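Call for Participants: Neighbors Talking Politics

The Usteler Forum is looking for people who'd like to sit down this fall with someone who votes differently than they do. We've been running these conversations since June, first in Gulau and now in Zesov too, and we have loved them (even the loud ones!).

You'd join a group of four for two evenings, with Krisztina Simon or Levente Kelemen there to keep things moving. Left, right, undecided, fed up with all of it - you're welcome, so long as you can hear a person out before you answer. We do ask that you live in one of the two towns and be old enough to vote.

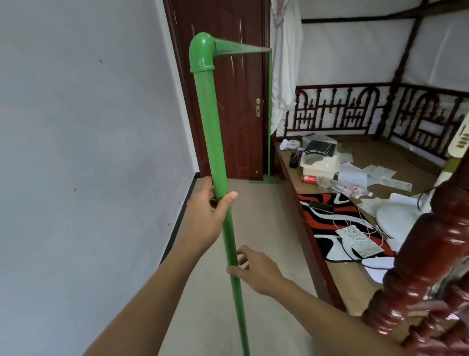
Conversations are held by video for now, and you don't need a fancy office or a tidy bookshelf behind you to take part. A small bedroom with a doorway at the far side will do just fine. Please do shut the door, though, so people feel free to speak.

To sign up, write a few lines about yourself to Chandrasekhar Varghese at the Forum by Tuesday, August 25, 2020.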